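Good habits for a two-arm table cell: how I run can handling

I've been meaning to write this up for ages, mostly for people who have just bolted their first pair of arms to a table and are wondering what comes next. Plenty of it is house rules I nicked from the old Turcotte workshop notes and then bent to suit small arms. None of it replaces the proper safety standard for your machine, so please read that first (yes, all of it, it's duller than this page but it's the one that counts).

The job I'll use throughout is picking up food and drink cans with two arms.

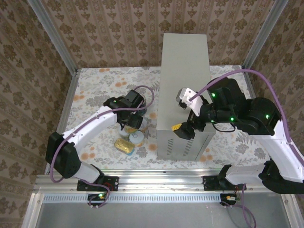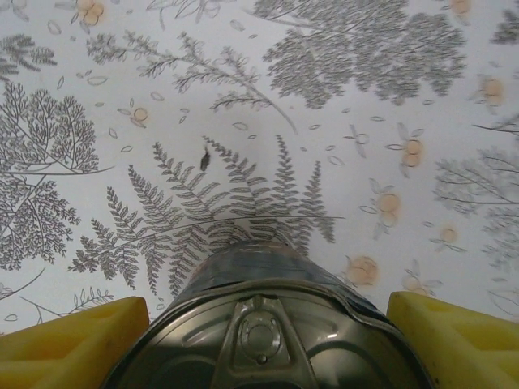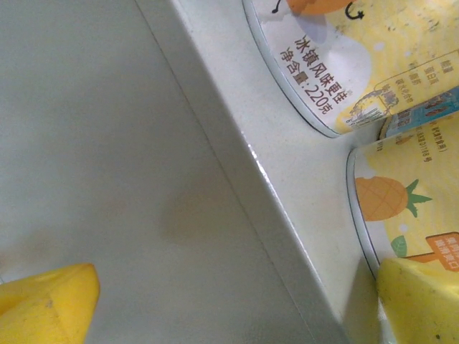 Step 1. Agree who owns which bit of the table

Before any arm moves, I write down a left zone, a right zone and a shared zone. Only one arm is allowed in the shared zone at a time. In the software I use, Jolon, you can set this up as a lock that an arm has to ask for, but a plain flag in your own script does the job just as well. Big objects count as walls. If something tall is on the table, draw a box round it in the planner and add a margin on every side. I use 90 mm for anything an elbow might swing past, and I've never regretted the lost space.

Step 2. Sort the cables before you sort the speed

Run each arm by hand through the whole reach you're going to allow, slowly, and watch the cable the entire way. You want enough slack for the furthest stretch and no loop that can drop over a gripper or hook a joint on the way back. Do it again with the wrist turned to both ends of its travel -- that's where I've come unstuck before. Then write the limits into the config so a later program can't quietly wander past them.

Step 3. Start slow and stay slow for longer than you'd like

My rule is 19 clean cycles at low speed before I touch the speed setting. One bump, one odd noise, one can that gets nudged when it shouldn't, and the count goes back to zero. It feels fussy! But a slow mistake gives you time to reach the stop button, and you'll learn far more from watching.

Keep that button where your hand falls naturally. Mine used to live behind the monitor, and Karnum's setup guide rightly shamed me into moving it. Press it at the start of every session to check it still works, with the arms moving gently.

Step 4. Set grip force per object

Don't use one force for everything. Flat tins, tall cans and short cans all want their own entry, with the width between the fingers and the force written next to each other. Start low, lift a tiny bit, pause, and only then carry on. If you're handling drinks, do your first trials with sealed cans and keep the electronics out of the splash path, because a dented side seam is a miserable thing to clean up after.

For cans lying on their sides, decide in advance which way they could roll. Anything near a drop gets approached from the low side, and the second arm stays parked until the first has let go and backed off.

Step 5. Check the fingers

I look over the gripper fingers every 2 hours of running. Wipe them, look for cracks and see that both close evenly. Worn fingers let things twist, and you'll waste an afternoon blaming the camera. Swap them as a pair, even if one looks fine.

Step 6. Write the log while you still remember

I keep 4 columns: time of day, what changed, what happened, what I did about it. That's the lot. We tried a much grander form on the Bultero project in February and everyone stopped filling it in after nearly a fortnight, so short wins for me.

If you change anything on the table (a new object, a moved base, a different finger), go back to step 1 and do the zones again. It's a pain the first few times, then it takes as long as a cup of tea. My next page covers handing an object from one arm to the other, which needs its own version of the shared zone lock.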